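Ticket 2153 – Cables in a knot again, please help sort the drawer

Opened by: Darmawan Yusof
Area: Usarero workshop, wooden table
Priority: low, though it is getting on my nerves
Status: open

What's the trouble?

Hello all, and sorry in advance for the length of this one. Every time one of us goes to the cable drawer for a single lead, the whole lot comes up with it in one great lump. I spent over 2 hours on it in August, got every lead out and straight, laid them back in the drawer as neatly as you please, and felt very pleased with myself. By the next time I opened it they had found each other again. I don't mind doing the job once more, but I'd like it to stay done this time, so I'm writing down what I try as I go along and would be very glad of any advice from the Plomari side, where the drawers always look so lovely.

What I've tried so far

1. Shaking the bundle out. Please don't do this, it only pulls the knots tighter. I knew that really, and still had a go.

2. Putting the lot on the table and looking for loose ends before pulling at anything. The cords are thin and dark and lie over one another, so it's slow going finding which end belongs to which lead, and a good lamp is a great help.

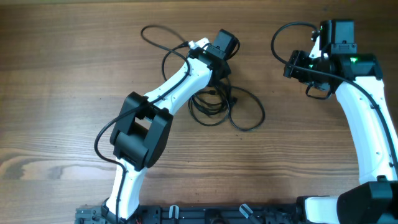 3. Working from the outside in. Once you have an end, feed it back through the loops a little at a time and leave the middle of the knot until last. If it won't come, put it down and start on another – it is often a different lead doing the holding.

4. Tying each one as it comes free. I had been using the paper ties from the Fandetti order, but they slip off. I've asked for the cloth wrap sort, stores code 341, and will try those next.

Reply from the Plomari desk, 10.40 am

Hello Darmawan, we had just the same bother. Coil each lead loosely, about as wide as your hand, wrap it in two places and stand the coils on edge. We put ours in the shallow Sarmiento trays, short leads in one and long in the other. Happy to send a spare pair over if you'd like them.

Update from Darmawan, 2.15 pm

Yes please to the trays, that's very kind. I'll keep the ticket open until the wraps arrive, and put labels on the long leads while I wait.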